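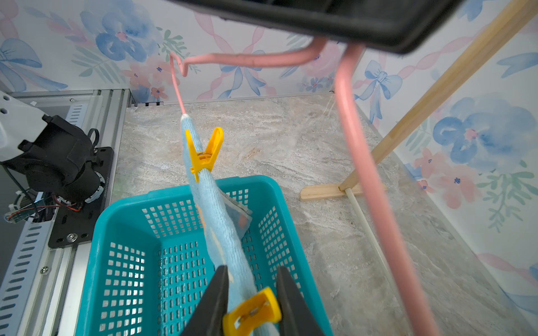 3 min read

Ticket: towel hanging episodes getting thrown out as "missed grasp"
Opened by: Itzel Huerta, Budonwood site
Opened: 10 August 2022
Status: solved (with one leftover, see the end)

Hi all! I'm opening this because I've been grumbling about it in chat for a while and Rutilio told me, very nicely, to write it down properly.

We're recording the laundry set for Pacheco: put a towel on a hanger, pin it, hang it up. Two arms, somebody driving both by hand, a camera at each wrist. We uploaded 294 episodes from this batch to Plarholm and 94 of them came back rejected with the same reason, "missed grasp, gripper closed on nothing." I watched a bunch of the rejected ones start to finish (with coffee, a lot of coffee) and they're fine. The towel gets hung. If I were a learning system I'd be happy to learn from them.

First thing I tried was uploading a few again, in case it was a bad transfer. Same rejections, same timestamps. Then I restarted the recording machine, because of course I did, and recorded a couple of new ones. One passed and one didn't, and I couldn't see any difference between them.

Next I blamed the clothespins. They're small, they land in the tub every which way, and when you go down for one lying flat you can easily end up pinching the end of it and losing it on the way up. I figured the checker was catching little fumbles I wasn't noticing at normal speed.

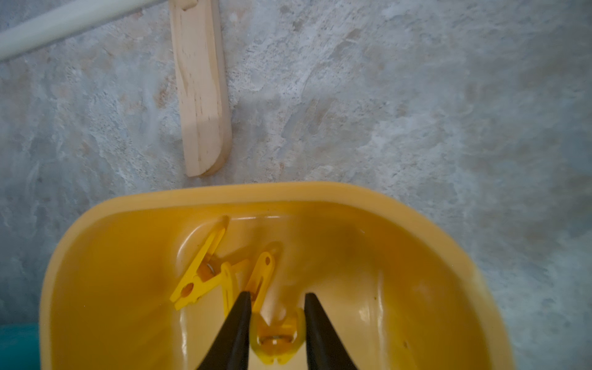
So I went through the pin pickups slowed way down and wrote down every fumble. There were some! But they didn't line up with the rejections at all. Several episodes with a really ugly pickup had passed, and a few of my cleanest ones were on the rejected list. I was pretty annoyed at this point, and also a little proud of those clean ones, so it stung.

Reply from Rutilio Chávez:
Can you send me the gripper width for one that passed and one that failed? Just the left arm. And tell me what the left hand is holding when the flag comes up.

Me again. Sent both. And yeah, once he asked the question I felt silly, because the flag comes up when the left gripper takes the hanger, every single time. I'd been staring at the pins and never looked at when in the episode it happened.

Rutilio's explanation, in my words: the checker never looks at the video. It only looks at how wide the gripper is after a close command. If the width drops under 2 mm it decides the fingers met and there's nothing between them. That was a sensible number for the old set, where everything was chunky. A wire hanger is thin enough that the fingers read as almost shut when they've got a perfectly good hold on it. Whether an episode passed came down to where along the wire you grabbed and how hard the driver squeezed, so it looked random from my chair.

He had me try using finger effort along with width. If the fingers are nearly together but the motor is still pushing against something, call it a hold. The catch is that two fingers pushing against each other also show effort, so we had to record some empty closes to compare. I did those with the arm parked over the baskets, open, close, open, close, very glamorous.
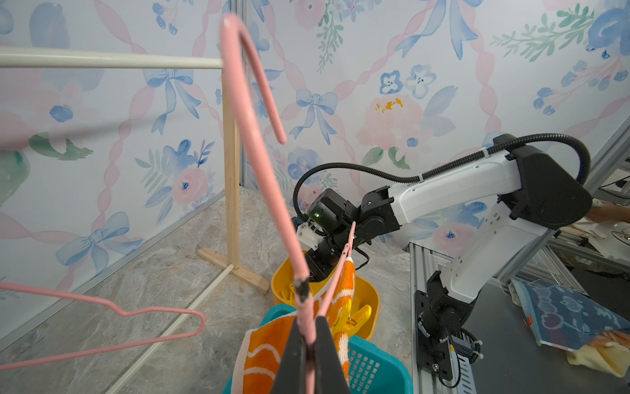
The empty closes settle at a steady width and the wire ones stop a hair wider, and the gap is small but it's there in every pair I looked at. So the rule is now a width set from this gripper's own empty close, plus the effort check. The Doltel driver has to be zeroed before each session for that to mean anything, and I've put it on the startup sheet by the door in big letters.

I ran the rejected batch through again with the new rule. All but 6 passed. I watched those 6 and they really are bad: the hanger slips out of the fingers or gets put down and picked up again. They can stay out of the main set. I've tagged them "drop and retry" and kept the files, and Rutilio wants them for something he's planning in September.

Notes for whoever drives next:

Zero both grippers before the first episode. If you swap fingertips, zero again.

Please don't squeeze harder on the hanger to get past the checker. I know a couple of you were doing it (so was I) and it bends the motion in a way we don't want copied.

Ugly pin pickups are okay to keep as long as the pin ends up on the towel.

Leftover: the right arm is still using the old rule. It hasn't caused trouble in this batch that I can find, but it handles hangers too, so I'd like it changed before we start the next set. Rutilio, that one's assigned to you, sorry and thank you!

Contact support | © 2022 Plarholm | Back to top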